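**Zota Snack Box, mixed** — packed by Besson, shipped from Nimbridge

A box of single-serve and small-bag snacks for sharing at home or in a break room. The mix changes with each packing, so two boxes bought a month apart won't match.

- Packs per box: 30
- Box: white cardboard, hinged lid
- Keeps: see the date on each pack
- Minimum order: 1 box, or 4 for the office rate

Most packs are dried or roasted and need no refrigeration. Store the box out of direct sun and close any opened bag with a clip. Labels are in the maker's own language. An English ingredient sheet goes in the bottom of every box — please read it first if you have a nut, egg or soy allergy.

We can leave out one item on request. Write it in the order notes before checkout. We can't add extras of a single item, but the Pirach refill bag covers some of the same snacks.

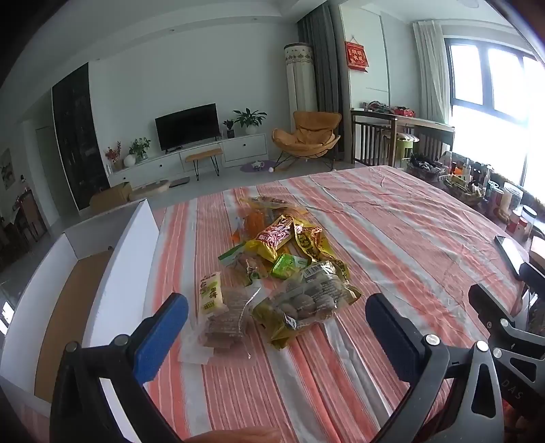
*Assorted packs on a striped tablecloth, with an open white box at the left.*

Orders over 50 dollars ship free. For 200 packs or more, ask Lionel Chevalier for a quote. The September mix is open for preorder.

Page updated 2021-08-29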